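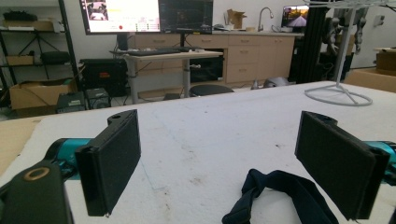 Navy strap, white tabletop.

Property Management, Unit 7
Shared costs in small mixed-use buildings: budget, billing, year-end true-up
Notes for November 28, session handed out Sunday, November 28, 2021

Read before class. Bring the Jutholm worksheet, the blank one. If you lost it there's a stack by the door.

Where we left off
Leases done, rent setting done. Now the money that isn't rent. Roof, stairwell lights, snow, trash, elevator contract, insurance on the building itself, water if there's only one meter. Somebody pays first (owner, usually through the manager's account) and then it gets split among the tenants. The split is what people fight over.

Terms
Common costs = anything spent on parts of the property more than one tenant uses or benefits from. Loose definition, on purpose. The lease tightens it.
Estimate = what each tenant pays monthly, on account, toward the year's common costs.
True-up = end of year, compare estimate to actual, bill or credit the difference. Also called reconciliation. Same thing, you'll hear both.
Share = the tenant's portion. Almost always written as a percentage in the lease. Sometimes as a formula, and then you have to do the math yourself every year.
Cap = ceiling on how much some or all common costs can go up for that tenant from one year to the next.
Gross-up = adjusting certain costs as if the building was full. Comes up below.

Always the lease first. The class keeps wanting to start with the invoices. Open the lease, find the common cost clause, find the exclusions, find the share, find the deadline for sending the statement. Write all of those on the front of the folder. Then invoices.

What usually can go in
Cleaning of halls and stairs
Light and heat in shared parts
Landscaping, snow, lot sweeping
Trash
Routine repairs
Building insurance premium
Property tax (often its own line, check)
Management fee, if the lease says so and only up to what it says

What usually can't
Fixing up an empty unit for a new tenant
Leasing commissions
The owner's mortgage, owner's income tax
Legal fees from a dispute with one tenant
Anything an insurer already paid back
Anything one tenant caused and should be billed for directly

Gray area: capital items. New roof vs. patching the roof. Many leases let the owner spread the cost of a big replacement over its useful life and pass along one year's slice at a time. Some leases say no capital at all. Some say nothing and then you get a letter from the tenant's lawyer. If the lease is silent, ask the owner's attorney before you bill, and put the answer in the folder.

Ways of splitting
By floor area. Most common. Tenant's square feet over total rentable square feet. Watch the bottom number! Total rentable, or total rented? Big difference when there are vacancies. If it's total rented, the tenants who stayed are carrying the empty space. A tenant who reads carefully will not have signed that.
By unit, flat. Fine when units are near the same size. Easy to explain. Unfair fast if the ground floor is one big store.
By use or meter. Best for water and gas if you can get submeters in. Restaurant next to an accountant, do not split water by floor area. Please.
By pool. Costs sorted into groups, each group split only among the tenants who use it. Elevator pool for upstairs, loading dock pool for the shops. Fairest, most work.

Worked case: Irkel Court
Irkel Court has some 21 units, shops below and apartments over. Bought by the current owner in September from a family that ran everything out of a checkbook. Old system was flat, per unit, everybody the same. Talpur, the hardware store on the corner, has by far the largest space and was paying the same for trash as a studio apartment upstairs. You can guess who complained and who didn't.

New manager is Jutholm. What they did, in order:
Pulled every lease. Some of the residential ones had no common cost clause at all, so those tenants pay rent and thats it. Their portion stays with the owner. It does NOT get moved over to the shops.
Made two pools, shops and whole building.
Remeasured the ground floor, the old plan was wrong.
Sent a letter before the first new estimate went out, with the old number and the new number next to each other.
Waited for renewal where the lease didn't allow the change. This is the step everyone wants to skip.

Question for the group work: Talpur's lease has a cap, and the cap was written against the old flat charge. Does the cap follow the tenant into the new pool method? Look at the wording on the worksheet, the phrase "such charges however computed". Argue it both ways. I want both written down.

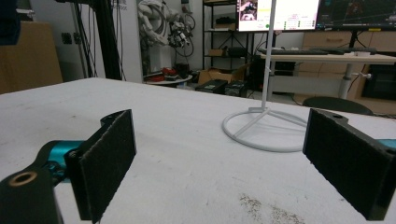 A comment turned in after the last session says the cap question has an easy answer: the owner agreed to a ceiling, the owner lives with it, and a manager who tries to get around it by renaming the charge will lose the tenant and probably the hearing too. It adds that in a small town the other shops hear about it by lunch.

Fair. I mostly agree. But look at who absorbs the gap. If Talpur is capped, the remainder goes to the owner. Never to the other tenants, unless their leases say something very strange. Students got this wrong on the quiz, a lot of you. A cap is a deal between one tenant and the owner and the rest of the building isn't in it.

Setting the estimate
Start from last year's actuals, line by line. Take out the one-time stuff. Add known increases (insurance renewal, new cleaning contract). Call the vendors, don't guess. Then divide by months, apply shares, done.
Too low: tenants are happy all year, furious at the true-up. Small shops can't always cover a big lump bill.
Too high: you're sitting on their money, and some will ask about interest.
Aim slightly high and tell them so. Mid-year check if a line is running away. Winter does this.

Gross-up, short version
Some costs move with how full the building is (trash, water, cleaning inside). Some don't (insurance, snow, roof). If the building is half empty, the moving costs look low, and a tenant whose lease uses a base year gets a base that's too low. Gross-up fixes that by figuring what the moving costs would of been at full or near full occupancy. Only the moving ones. Grossing up the insurance is an error and an auditor will find it in the first hour. Also you can't collect more than was spent, total. Check that at the end.

The statement itself
One page if possible, backup behind it. Columns: line, budget, actual, tenant share, tenant amount. Then estimates paid, then the difference. Period covered at the top. Due date. Who to call.
Gurcombe Plaza sample (in the packet) is what I'd call a bad one. Everything under "Operating," a single total, no period. Tenant asked for backup and it took the office forever to put it together, invoices were in a drawer with the invoices for another building. Mark it up, bring it back with your fixes.
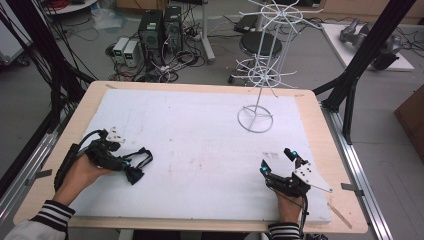 Filing goes along with this. Code each invoice when it comes in: building, pool, line, month. Do it that day. At year end you sort and print and you're mostly finished. If an invoice covers two buildings, split it at entry and write how on the face of it. Same for a plumber who did a shared drain and one tenant's sink on the same visit, that gets split and the sink goes on the tenant's own account if the lease puts it there.

Tenant's right to look
Most commercial leases give one. Read for: how long they have to object after the statement arrives, who can do the review, where the records get looked at, who pays if an error turns up over a certain size. Be decent about it. Scan the invoices and send them. A review that gets stalled gets expensive for everybody and the owner will ask you why.
While an objection is open, does the tenant still have to pay? Usually yes, under protest. Check.

Move-outs mid-year
Prorate by days. Don't hold the whole deposit waiting for the true-up unless the lease allows it, and with residential deposits your state law has its own deadline, which wins. For shops, get a forwarding address before the keys come back. After is too late.

Mistakes off the last quiz
Share figured on rented area when the lease said rentable
Management fee charged on top of property tax, lease excluded tax from the fee base
Credit for insurance payout left out
Statement sent past the deadline (in some leases that kills the bill completley)
Owner's legal bill sitting in "professional services"

For next time
Finish the Irkel Court worksheet, both pools, cap applied and cap not applied.
Marked up Gurcombe statement.
Read the handout on vendor contracts, first half. We start with snow removal, per visit vs. seasonal.
Office hours same as before, room might change, check the door.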